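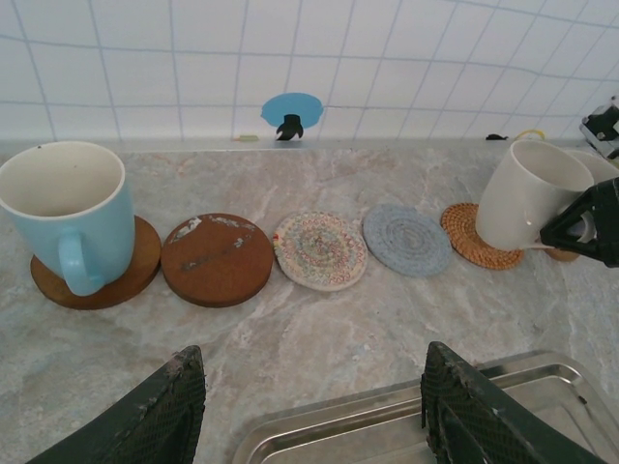 Home Current Issue Kitchen Repairs Letters Back Issues Subscribe

Coasters: Wood, Rope and Rattan

The Gralodham Household Letter, 14 November 2025

In the October issue we ran a short note on rings left by mugs on stone counters, and it brought in more mail than anything else this year. Most of the letters asked the same two questions. What kind of coaster should I put on marble, and how do I clean the ones I already have? We had room for neither answer last time, so the whole kitchen page goes to them now.

Marble first. Coffee, tea with lemon, juice and wine can all dull a polished surface if they sit on it. The mark you get is often an etch in the polish, and no amount of wiping will lift it. Water alone is much less of a problem. Any coaster that is wider than the foot of the mug and doesn't leak through will do the job. The differences are in how much liquid it holds, how it washes, and how it looks after a couple of years by the kettle.

Wood

Round wooden coasters are what most of our readers own. They are heavy enough to stay put when you pick up the mug, and a rim will hold a small spill. Their weakness is the finish. A cheap lacquer goes cloudy under heat, then scratches, and after that the top starts to look pale in patches no matter how often you wipe it.

Mieczysław Bednarek repairs small furniture on Munteanu Street and has refinished plenty of these. His advice is to leave the dishwasher out of it entirely. Wash the coaster by hand with a damp cloth and a drop of dish soap, dry it right away, and stand it on edge overnight. If the surface is pale or chalky, try the simple thing before you sand.

"Half the time it's just residue," he told us. "Old milk, sugar, hard water. Wipe it with warm water and a little white vinegar, let it dry, and look again in the morning."

Do the vinegar step over the sink. Vinegar will etch marble faster than your coffee will.

If the mark is still there in the morning and you can feel it with a fingernail, the finish is damaged and you will have to sand. Start with 220 paper, go along the grain, and stop when the color is even. Go over it again with 400. One reader wrote in to say she finishes hers with 1,000 grit. Mieczysław says it does no harm, but he doesn't bother for something that lives under a mug. Wipe off all the dust and rub in food-safe mineral oil or a board wax. He uses Restemari board wax, which comes in a flat tin and keeps for a long time. Leave it for a night, buff with a dry rag, and give it a second coat if the wood still looks thirsty. Don't put a freshly waxed coaster straight down on stone. Set it on a plate or a piece of cardboard for a day so any extra comes off there.

Coiled rope

Rope coasters are made by winding cotton cord into a flat spiral and stitching across the rounds as you go. They drink up condensation better than wood does and they are quiet, which matters if somebody in your house gets up at five. A plain white or pale blue one will show tea. A cream cord with colored flecks in it hides nearly everything, and if you have children I would buy that.

Safta Hodoroagă teaches the rope class at the Fokireo craft room and makes hers on an ordinary sewing machine with the zigzag stitch set wide. She asked us to pass on the following:

- Use cotton clothesline without a plastic core. The plastic kind softens under a hot mug.
- Start the center by hand. Wind the first few turns tightly and pin them before they go under the needle.
- Keep the work flat on the machine bed. If you let it tilt, you will end up with a small bowl.
- Stop when it is a finger's width wider than your biggest mug, then tuck the tail under and sew back over it.

To wash one, put it in a mesh bag on a cool cycle with the towels. Pull it flat while it is damp and leave it under a heavy book with a dishcloth on each side. Stains from black tea will usually come out with an hour's soak in oxygen bleach and cool water. Test the back first if the cord is dyed — some of the pinks run.

The one thing to watch with rope on marble is a coaster that has soaked through. Cotton holds liquid against the stone, and a cup of coffee tipped over on a rope coaster can do more damage than the same cup tipped on the bare counter, where you would see it and wipe it. If it's wet underneath, pick it up and swap it.

Rattan

Rattan is the prettiest of the lot and the least practical. It lets air under the mug, so nothing sticks, but a drip will go straight through the weave to the counter. I use mine for dry things: a mug of pens, the sugar, a cup that has only just come out of the cupboard. If you want it for hot drinks, cut a circle of felt or thin cork and glue it to the bottom.

Crumbs get into the braid. Brush them out with an old toothbrush, working around the rounds and then across them. A wipe with a barely damp cloth is fine. Soaking is not, as the strands swell and then dry out of shape. Rattan kept near a radiator gets brittle and begins to shed little splinters, and once that happens there isn't much to be done. A light mist of water now and then helps it stay supple.

Where to keep them

Several letters asked about stacking. A stack is tidy, but a damp coaster in the middle of it will smell by the end of the week, and wood will pick up a stain from a wet rope one pressed against it. If the counter is deep enough, set them out in a line along the back, near the tiles, with the mugs you use every day already standing on them. It takes up space that would mostly go to clutter anyway. A mixed row looks perfectly good, and everyone in the house soon has a favorite spot, so fewer mugs go missing. Lift the whole row once a week and wipe under it. Grit caught under a wooden coaster will scratch the stone when the coaster gets pushed around.

If you have a small kitchen, a hook on the backsplash will hold a rope coaster as long as you sew a loop into the edge. Adhesive hooks hold best on smooth glazed tile. Wipe the tile with rubbing alcohol and let it dry before you press the hook on, and keep the pad clear of the grout lines.

A few more from the mailbag

Cork trivets sold for pans are too big for mugs, but you can cut 2 good coasters from one with a sharp knife and a saucer as the template.

Felt pads of the chair-leg type can go under a wooden coaster that slides. Replace them when they get wet.

White mugs with brown rings inside: baking soda on a damp sponge, rinsed well. Look at the foot of the mug while you're there. An unglazed foot can be as rough as sandpaper, and it is often what has been scratching your wood. A few rubs with fine wet-and-dry paper will smooth it.

Class and swap table

Safta has a beginners' rope class coming up at Fokireo, with machines provided. Bring your own cord if you want a particular color. There will also be a coaster swap table by the door. Clean ones only, please, any material, and odd singles are welcome. Mieczysław will take in wooden coasters for sanding the same evening and return them waxed.

This letter now goes out to 900 households, so if you plan to come, write ahead and ask for a seat. Next issue: kettles, limescale, and the lid that won't close.

Contact the editors | © 2025 The Gralodham Household Letter | Back to top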